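Changes to Rosters, Leave and Site Entry at Tastholm

The revised roster for the Tastholm production kitchen takes effect at the beginning of September. It applies to all permanent, part-time and casual employees in food preparation, packing, dispatch and cleaning. Office and maintenance staff remain on their existing hours until the enterprise agreement is next reviewed.

Under the new arrangement the early shift will begin at 5:30 am and the late shift at 1:45 pm. The overlap between shifts has been lengthened to allow a proper handover on the floor, including temperature records, allergen changeovers and any equipment awaiting repair. Handover time is paid time and should be entered under its usual code.

The kitchen currently supplies around 800 meals a day to aged care and community meal programs. The contract with Cermont, signed earlier this year, will bring a fourth dispatch run each afternoon, and the later finish reflects that commitment. Employees whose transport or caring responsibilities are affected should lodge a variation request with the roster office. Requests already lodged do not need to be resubmitted.
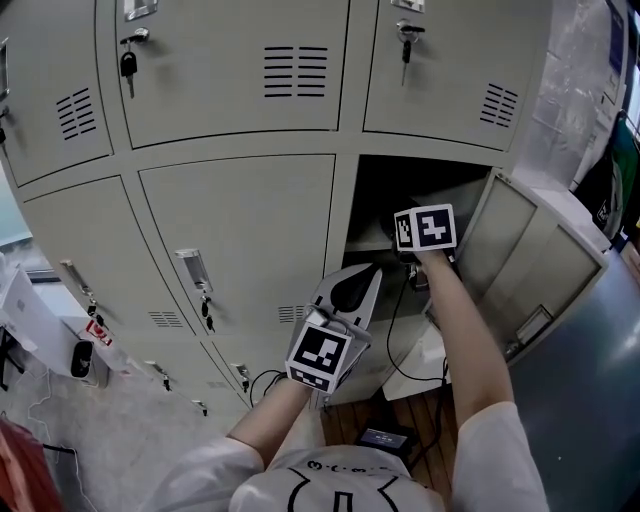 Leave over the summer period

Annual leave requests for December and January will be assessed together at the close of the application period. Priority will go to employees who were unable to take leave in the same period last year. After that, requests will be considered in order of receipt. A minimum of 3 trained allergen leads must be on site for every shift, and those who hold this role are encouraged to discuss their preferences with one another before applying.

Leave balances are shown on the payslip. Please check that the balance is correct before submitting a request, particularly where hours changed during the year. Corrections are handled by payroll on extension 1366, which is attended from 8:00 am until the end of the early shift. Messages left outside those hours are returned on the next working morning.

Employees who work across both the Tastholm and Fovitz sites should apply through the site at which most of their hours are rostered. The Fovitz kitchen will close for annual maintenance in January, and some of its cold preparation will be carried out at Tastholm during the closure. Visiting staff will be included in the Tastholm roster for that period and will receive a site induction on their first shift.
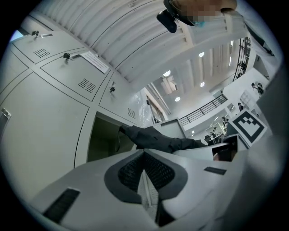 Will casual employees be offered the additional afternoon hours?

Casual employees who have completed the allergen and knife safety modules will be offered available shifts first. Others may register their interest now and will be contacted once their training is recorded.

Training and refresher sessions

Refresher training in food handling will be delivered by Baptista, whose trainers also conducted the spring program. There will be 4 sessions, two timed for each shift, and employees need attend only one. Attendance is paid at the ordinary rate. The content covers personal hygiene, cleaning chemicals, receiving of chilled goods and labelling of texture-modified meals. The assessment is short and may be taken orally on request.

Certificates expiring before the end of the financial year will be renewed upon completion of the session. Employees who have recently completed equivalent training with another employer should bring the original certificate to the roster office for sighting.
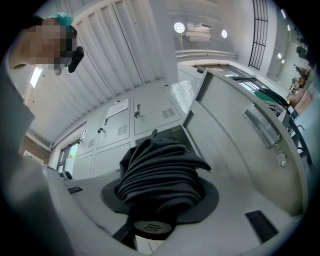

Entry to the production floor will follow a single procedure for both shifts from the date of the roster change. Employees should arrive in time to store their belongings, change and wash their hands before the handover begins. Jewellery, watches and mobile phones are not permitted past the hand basins. Hair coverings are to be put on at the lockers, as with the teal cap seen there, and all hair must be contained before the wearer moves on. Beard covers are required where applicable and are available in two sizes. Shift leads will check compliance at the door during the first fortnight.

Copies of the full roster are available from the roster office and on the noticeboard outside the lunchroom. Written comments on the new shift times will be accepted until the end of October.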